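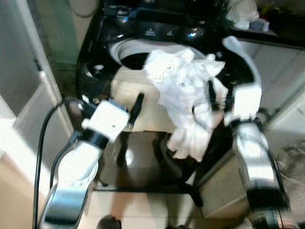
Issue 12, page 100

Plondard 2, motion planner for two-arm robots
Reviewed by Brynhildur Snorradóttir

Plondard is a planning package from Rastogi that sits between your perception code and the arm controllers. You give it a goal for each gripper and it returns timed paths for both arms. We used the first version for a year at Cliltthorpe and moved to version 2 in September.

Our test job is laundry. A front loader is a fair trial for a planner: the opening is round, the door hangs in the way, and the rubber gasket has some give that the collision model knows nothing about. One gripper holds the cloth at the edge of the drum while the other works near the gasket.

The old version treated cloth as a solid lump and refused most paths into the drum. Version 2 lets you mark a region as soft and set how far a finger may press into it. I marked the gasket and the cloth, left the door glass as hard, and had usable paths the same afternoon. Planning for both arms took 800 milliseconds on our desktop, against nearly 2,000 before.

Perception is still your problem. Plondard reads a point cloud and trusts it. Dark, shiny door glass gives our depth camera holes and stray points, and the planner will happily route an elbow through a hole. Américo Nogueira wrote us a small filter that fills the door in from a fitted disc. Something like it ought to ship with the package.

The viewer is much better. You can scrub through a plan, see which joint is near its limit and drag a waypoint by hand. Saving the edited plan takes too many clicks, and undo only goes back one step.

The manual covers installation well and soft regions badly. I learned more from the sample files. Logs are plain text and easy to search.

Skorum is cheaper and fine for a single arm, but its two-arm mode plans one side first and makes the other wait. If you have two arms working in the same small opening, I would buy Plondard and set aside a week for the camera side.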